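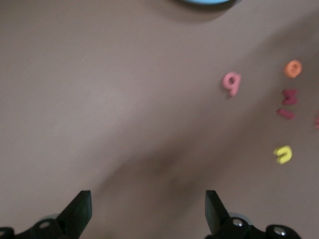
Foam letters on a mauve-taupe surface.

Hazards and Warnings, week 5: flash floods
Notes by Corey Partington, August 2025

Right, last week was slow floods, the sort where the river creeps up over a few days and everyone has time to move the car. This week is the other kind. I talk fast in this one, so I've written out more than usual, and you can save your scribbling for the discussion at the end.

What makes a flood "flash"?

Mostly the clock. I use the word when the water arrives within six hours of the rain that caused it, and often it's a lot quicker than that. You need heavy rain, obviously, but the ground matters just as much. Baked clay, bare rock and car parks all shed water very quickly. Steep valleys then push it all into one place. People always ask me "how much rain is too much?" and I'm afraid the answer is that it depends where it lands!

The Fivcombe case

We'll be coming back to this one for the essay, so do get the order of events straight in your head. Fivcombe sits where the Graltau leaves its gorge, and the old town is built right down to the bank (lovely for tea rooms, less lovely on the night in question). A storm stalled over the upper valley and dropped 40 mm of rain in under an hour. Hardly any fell on the town itself. People were standing in dry streets and hearing a noise from up the valley, and quite a few of them walked towards it to have a look.

First alarm from the upper gauge: 11 minutes before the water reached the bridge.
Text messages sent to 1534 phones.
Bridge closed by hand, after the water was already over the road.

Shayne Rewi interviewed residents afterwards, and her report is in the reading pack. Read the middle section properly, please. What I find so interesting is how many people got the message, believed it, and then spent several minutes ringing somebody else to check. We call that milling, and it turns up in nearly every warning study I've ever read. It isn't stupidity. You'd do it too — I certainly would.

The gauges

The upper gauge was a Stikix, a simple pressure sensor in a pipe. It reported every five minutes, so the alarm could have been up to five minutes old before anyone saw it. The lower one had been out for repair. McPhee, the contractor, had it booked to go back the following month. Keep both of those facts in mind when you get to the essay question on who knew what, and when.

Words to know

Catchment: all the land that drains to one point on a river.
Lag time: the gap between the heaviest rain and the highest water.
Lead time: the gap between the warning and the water reaching you.
Milling: checking and asking around before acting.

Please don't mix up lag time and lead time. I mark a lot of scripts and this is the slip I see most!

For next week

Read chapter 2 and the Rewi report. Then sketch a rough map of the catchment you live in, with the high ground, the streams and any culverts you know of. Pencil is fine. Bring it along, as we'll be swapping maps and trying to work out where the water would go first.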